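Drestthorpe Community Broadband: where we've got to since September

Hello all, and thanks again for the second instalment of the grant, which landed safely and is already mostly in the ground. I'll take things in the order you asked for them on the form, more or less.

The digging first. We now have the duct in from the Segura cabinet as far as the chapel, and the contractors are working back towards the mill from the other end. The stretch under the beck took longer than planned (we hit an old land drain that wasn't on any map) and I've put the extra £4,000 against contingency, as we agreed on the phone. The bridge crossing still needs a signature from highways. I ring them most mornings at nine and we're all on very friendly terms by now! 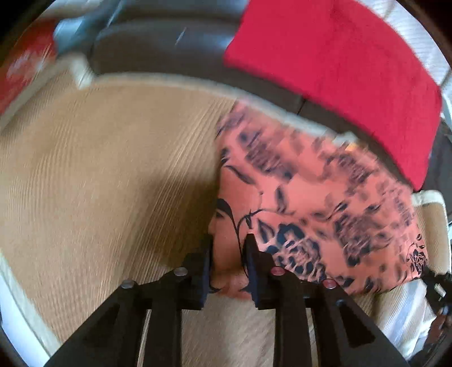 Sign-ups are the cheerful bit. We've passed 1,090 households registered, with 18 businesses on top, and the farms up the top road have finally come round after the open evening. Most people are going for the basic package, so I've redone the income sheet with that in mind and it still balances, only a year later than the first version said. I'd sooner you saw that now than in the spring.

Wulard are still supplying the home routers. The first batch kept dropping the wifi in houses with thick stone walls — which is nearly every house here — and they've agreed to swap them for a newer model without charging us. I haven't got a delivery date in writing yet and I'm chasing it.
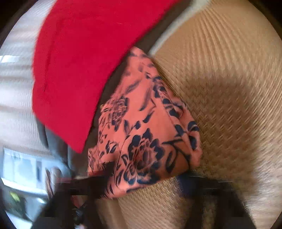 On the billing side we've moved over to Flundora. It's fiddly to set up and I lost a whole weekend to the direct debit forms, but it does let people pause their account when they're away, which the holiday cottages had been asking for.

What I need from you is a yes or no on moving 4 of the street cabinets to the wider pavement by the school. The cost is the same either way, but the grant letter names the old spots, so I can't order the concrete bases until I've heard. The revised map and the income sheet are attached.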